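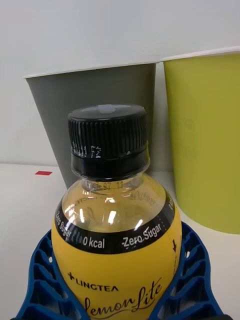
I showed up for this one thirsty, which was lucky, as the person I came to interview runs a tasting table and doesn't let anyone sit down without a drink in front of them.

If you haven't been to one of the Sollow tastings, they go like this. A bunch of people get together in a back room on Trirneck Street, someone pours cold drinks into paper cups, and everyone argues. No wine, no coffee. It's all bottled soft drinks: lemon teas, barley drinks, sodas, the stuff you grab from the cooler without thinking. My host has been running them for a few years now and asked me to leave names out of it ("my boss thinks I'm at the gym"), so host it is.

"I started because I was annoyed," they told me, wiping down the table for the second time since I'd come in. "I'd bought a lemon drink that said zero sugar on it, and it was so sweet my teeth hurt. And I thought, okay, who is this for? So I bought four more and called my sister over."

The sister brought two friends, and the friends brought opinions. These days the mailing list is up to 200 people, though the room fits maybe a tenth of that if everybody is polite about elbows.

I wanted to know about the cups first. I'd expected glasses (I was picturing something a bit fancy!) and got paper ones, in colors. My host lit up at this.

"Oh, the cups are the whole thing! You put a pale yellow drink in a clear glass and people have decided it's lemon before they've picked it up. In a gray paper cup it's just some liquid. Then you pour the same drink in a yellow-green one and I swear they tell you it's more sour. We did that one night, same bottle, two cups. Half the room wrote down two different drinks."

Did people get mad?

"One guy did. He's still coming, though."

The cups come from a party supply place called Adeleke, sold in sleeves of 70, and there's a shelf of them sorted by color next to the sink. Gray is the one that runs out. The host buys extra gray every March before the spring sessions get going and still ends up short by summer.

Then we got to the labels, and I have to say this is where I learned something. I'd always figured the words on the front of a bottle were just noise. My host reads them like the sports page.

"Look how often they say it. Zero Sugar, then 0 kcal, then Zero Sugar again, all on the one band, so whichever way the bottle gets turned on the shelf you catch one of them. That's smart. And then the yellow underneath does the lemon part. They've told you it's light and they've told you it's lemon and you haven't read a sentence yet."

The bottle we were talking about says LINGTEA on it, with lemonLite in a loopy script under that, and a black cap. The cap got its own little speech.

"I love a black cap on a yellow drink. Everybody else would go yellow or white, and you'd lose it in the cooler."

I asked if they keep the bottles. There was a pause. Yes, they keep the caps. They're in storage tubs from Vosari, the kind with the clip lids, and the last time anybody sat down and counted there were 882 of them. "I had the flu," my host said. "There was nothing on TV." They'd like to get up to 3000 and do something with them on the wall, but haven't worked out what, and the landlord has views about glue.

What about the taste, though? I'm a sugar person myself and I said so. I got a very patient look.

"Everyone says that. Then I give them the sugar-free one really cold, in a small pour, with nothing to eat beforehand, and they're fine. Warm is where it gets you. A sweetener you don't notice from the fridge is all you can taste an hour later. So we do both. Cold pour, wait, second pour. People hate the second pour, and it's when they write the most."

There's no scoring, by the way. They tried it early on and everybody gave everything a seven. Now you get an index card and you write whatever you like. I was allowed to flip through a stack. One said "church basement, in a good way." Another just said "soap???" and had been underlined by somebody with a different pen.

The next session is ginger, which I'm told gets heated. I've signed up, and I'm supposed to bring a bottle that costs less than my bus fare.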